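Idport Savings Circle
Progress report to the Arellano Fund
September 4, 2021
From: Boonsong Ratanaporn

Hi all,

I'll start with the part you asked about on our last call, the investing class. We finally ran it! You gave us money in the spring to teach first-time investors how the stock and bond markets work, and I was nervous right up to the first evening that people would sign up and then stay home. They came. We had to bring in extra chairs from the hallway, and a couple of folks sat on the radiator cover all night and wouldn't hear of swapping.

The first session was supposed to be on index funds. We got maybe halfway through my slides before somebody asked why the price of everything was going up and whether that meant stocks were a bad idea now, and that was the end of the slides. I let it run. We talked about inflation, what the central bank does when it moves rates, and why a bond you already own is worth less when new ones pay more. That last bit is hard to explain with words alone, so I drew it on the board as two people selling the same used bike, one with a loan attached, and I'm still not sure the bike helped. I've rewritten that section for the next group with plain numbers in it.

We also started the practice portfolios in June. Each person gets a pretend $2,000 and has to put it somewhere, write down why, and then leave it alone for 10 weeks. The leaving alone is the tough part (I had people asking me after two days if they could switch). One group put the whole amount into a single airline, on a hunch, and had a pretty bumpy summer. Another kept $600 in cash the entire time and spent a lot of the discussion defending it, quite well I thought. I don't grade on who made the most. I read what they wrote down at the start and we talk about whether they'd still say it.

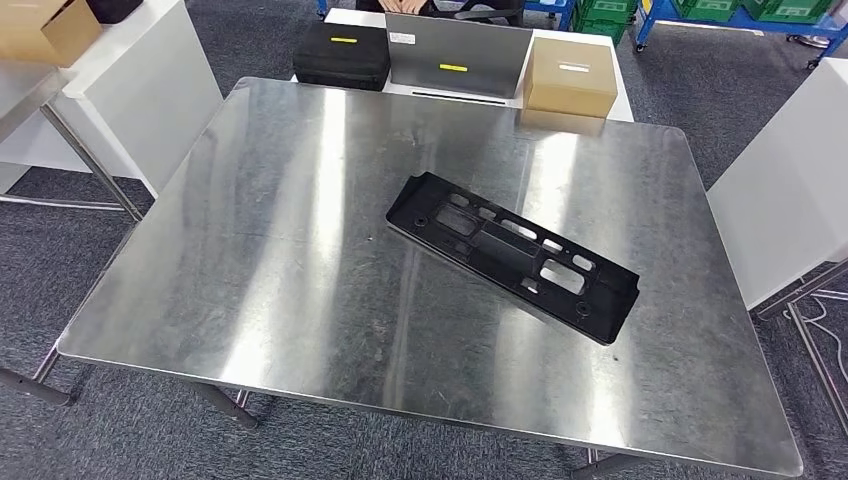 On the written materials, we're behind. The workbook was meant to be done by the end of June and it isn't. Tristine, who's doing the layout, has the first half in good shape, but I kept changing the chapter on fees and she quite reasonably asked me to stop sending her new versions until I'd made up my mind. I have now, mostly. The fees chapter comes with a one-page chart showing what a 2 percent yearly charge does to an account over a long stretch compared with a very small one, and everyone who has seen it so far has gone home and looked up what they're paying. So I'd like to keep the chart even though it pushes the page count up and the printing will cost a little more than I told you.

Wollitz is still our printer. They've held the quote from the spring, but only if we get files to them this fall, so that's my real deadline and I'm treating it like one.

Now the budget. Room rental came in under what we planned, thanks to the library letting us have the upstairs room on weeknights. Snacks came in over. I don't have a good defense on the snacks - the classes run through dinnertime and people were hungry. I'd like to move the leftover rental money to printing and snacks if that's okay with you, and I've put the new split in the spreadsheet I sent along with this. The line for guest speakers hasn't been touched yet. I had a retired bond trader lined up for August and she had to cancel, but she's offered to come in for the next round and I've told her yes.

A few things didn't work. The Saturday morning office hours were a flop, so I've dropped them and I stay late after class instead. The online quiz kept logging people out, and we went back to paper. And I badly underestimated how many questions I'd get about retirement accounts from old jobs. That wasn't in the plan you approved, but I'd love to add a session on it if you're open to that.

Next up is the second group, then the finished workbook, then a short survey of the first group to see who opened an account and who decided to wait. I'll send you whatever they tell me, including the grumbles.

Could you let me know about the budget change before I sign off on the printing? Call me any afternoon, I'm usually around.

Thanks so much,
Boonsong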